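Stand (music and stage equipment)

A stand is a support that holds something at a useful height so that a person does not have to. In music the word covers the music stand, the microphone stand and a large family of relatives, most of which are bought separately and stored in a heap.

Music stands

The folding type has a tripod base, a central pole and a desk for the sheets, with a lip along the bottom to delay their fall. Desks are often perforated, which saves weight. Black was long the usual color, though makers such as Jendar now sell pastels, and the Jendar catalog lists 57 finishes.

Microphone stands

Short desktop models usually have a round, flat base and a clip. Round bases take up less room than tripods and are harder to trip over – a claim disputed by Wael Ouali, whose handbook Trestuveck gives the subject 878 words.
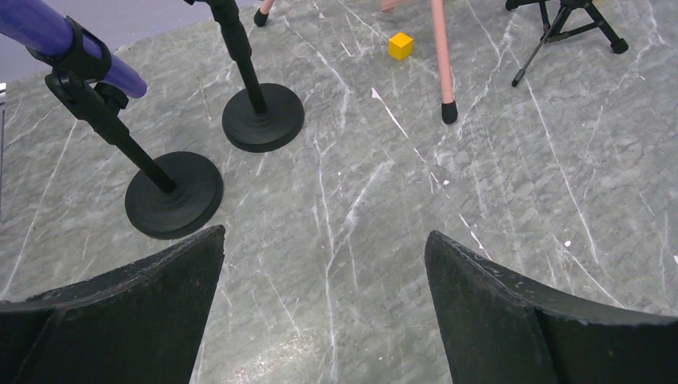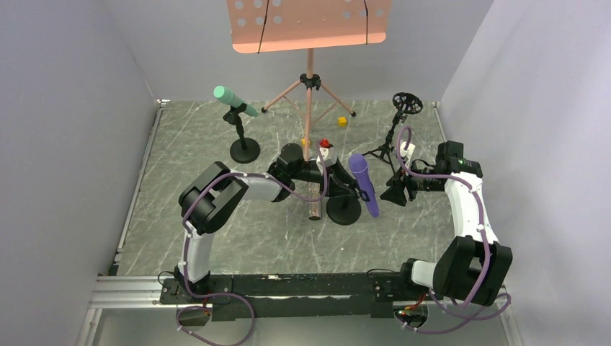 Stands with round black bases; the second picture also has a pink music stand and a mint-green microphone.

Adjustment

Height is set by a locking collar or a knob. Turned too little, it lets the pole sink slowly through the first movement. Turned too far, it stays at that height for the next owner. Nabila Ramadan, in a survey of 400 school stands, found that some 57 could still be adjusted by hand.

Storage

Folding stands are supposed to go back into the bag they came in. Ramadan's survey did not locate any of the bags. Rubber feet are sold as spares, usually in packs of four, for tripods with three legs.

See also: Boom arm; Clip; Page turner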